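February, notebook page, glue trials, continued

Continued with the starch glue for the paper labels. The last batch from Prasodach was too thin, so this time I cooked it myself: 50 g wheat starch in 650 ml water, stirring all the time, on the small hot plate. It became clear and thick after a while, a little lumpy at the bottom. I passed it two times through the sieve and left it covered until it was cool.

Gøran wants to compare with the Sasesano powder, which needs no cooking. I mixed 200 ml of it as the bag says. It smells more strong and is easier to brush, but it made the thin paper curl before I could put it down. On the thick paper there was no such problem. 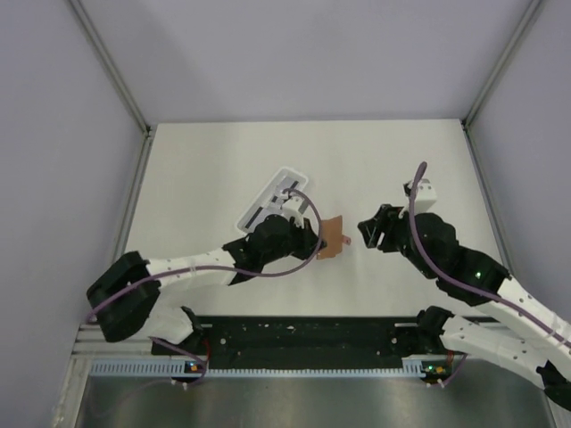 How long should the cooked paste be kept? Two days in the refrigerator, and after this it goes in the waste, also when it still looks good.

Pressing: test strips of both glues are under the flat iron weights, with baking paper between. At 16:30 I opened one strip of each. The cooked paste held, but the corner lifted when I bent the glass side. The powder one was still soft in the middle. I closed them again and will not touch them before tomorrow.

Rodrigo asks if we can wash the label off again without scratching the jar. I think so with the cooked paste, not sure with the other. To try: warm water, then warm water with a little vinegar.

To buy: new flat brush (the old one loses hair), baking paper, one more sieve.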